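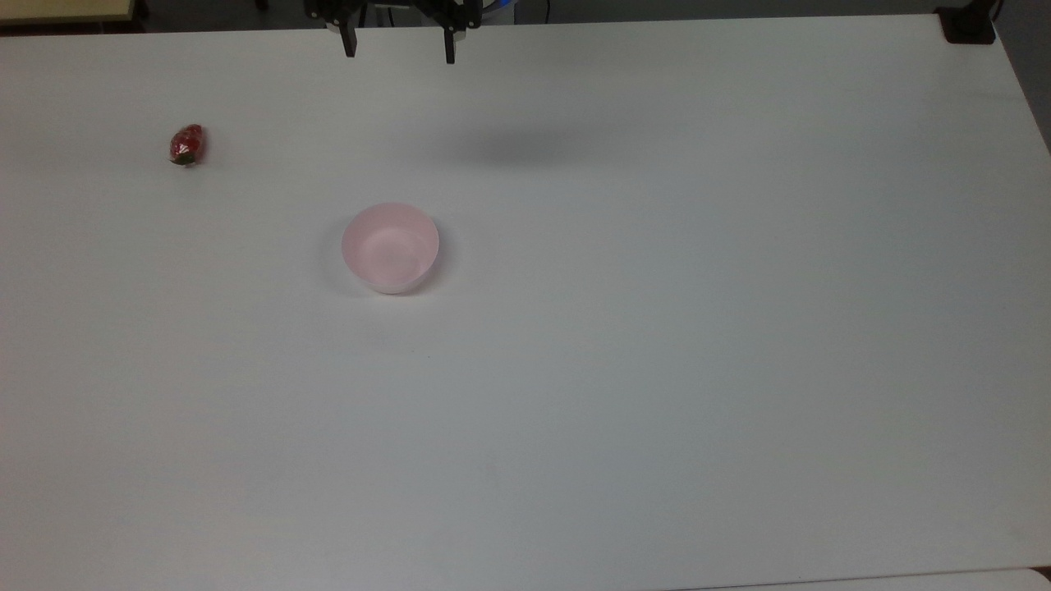

Most of the argument about short concerts comes from people who think a ticket buys a quantity. Pay for a band and you should get two hours of that band, with the old songs, the new songs and an encore everyone saw coming. I used to think the same way, and I kept a mental tally on the drive home. These days I would take one small strawberry on a white table, with an empty pink bowl set apart from it, over a buffet where I stop tasting things after the second plate. A set that ends while I still want another song has done right by me, and I think more bands should play them.

The show that settled it for me was Jindance at the Lokness. They played 49 minutes with no support act and no encore. The lights came up, the house music came on, and a man behind me said he wanted his money back. He had been singing along to every word, so I assume he had enjoyed the first 48.

I understand the complaint. Tickets cost more than they did, parking costs more, and a sitter for the evening can cost more than both. When you add it up per song, a short set looks like a bad deal. But I have never left a good movie early because the minutes were cheap, and I have never stayed happily in a dull one for the same reason. Song 14 of a long set is often a song the band is tired of and the crowd is talking over. It still counts toward the total, if you are keeping a total.

Long sets also change how bands write them. There is a slow part in the middle, usually three or four songs from whatever record is for sale in the lobby. There is a drum solo or a long introduction so the singer can rest. There is a cover. I saw Ralora in April, and they played 24 songs over almost 3 hours, and I could hear very clearly which ones they cared about. The first six were great. The last five were great too, though by then half of the balcony had left to beat the traffic. In between I bought a drink I didn't want and read the fire exit sign.

I don't blame Ralora for that. Their fans ask for it. Any time a set list goes up online, the first replies are about what was left out, and a band that reads those replies is going to pad the next one. Venues like it too, since a longer night sells more at the bar. The people who lose are the ones standing up with work in the morning, and they don't write in about it.

Opening acts are a separate problem, and I would keep them. Bañuelos opened for somebody at the Lokness a few years back, and I remember their half hour better than anything that came after it. They had seven songs and no time to waste. They tuned while the singer talked and they didn't talk much. When they came back as headliners the next year they had the same seven songs plus a lot of others, and it was a weaker night. I like that band. I bought the record. I still think they were better when somebody was waiting to take the stage from them.

There are exceptions. Some jazz and folk players need an hour just to get loose, and dance music is built to run long. If a band has the catalog and the legs for it, fine. I would also like venues to print the real start and end times on the ticket. Doors at seven tells me very little when the band walks on at 9:40, and plenty of the anger at short sets comes from how long people stood around beforehand. The Jindance crowd had been inside for close to twice as long as the band was on stage. That is a fair thing to be mad about, but the fix is to start on time.

As for encores, I would drop them. Everyone in the room knows the big song hasn't been played yet. The band stands behind a curtain, we clap until our hands hurt, and then they come out and play what was on the list all along. Jindance put theirs fourth, in the middle of the set, and went straight into the next one. I have a ticket to see them again at the Lokness, and I'm told the new set is even shorter.

Filed under: Live Music / Opinion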